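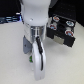

Living with the arm: bench tips from Mastberg

Management at Mastberg say the arm will free us up for better work. After 12 weeks I'm still waiting to hear what the better work is. Meanwhile, a few things that help.

Keep the tabletop clear. A pale, bare surface shows up stray screws and crumbs, and you will be the one blamed for them.

Leave a hand's width round the finger and never tuck a loose cable out of its way while it's live. Stop it first, every time.

Wipe shiny edges with a dry cloth. Glare is a nuisance to people as well, whatever the brochure says about sensors.

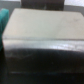 Close up: pale top, bright rounded edge, dark front.

Write down every stop. Quyên Mạch keeps a notebook by her stool – 2 columns, time and cause – and it has won more arguments than the dashboard has.

Swap jobs every 3 hours. Watching is more tiring than doing, and Ngọc Vũ was right to ask for a proper chair. She got it in May.

Don't let anyone cut the tea break on the grounds that the arm doesn't take one.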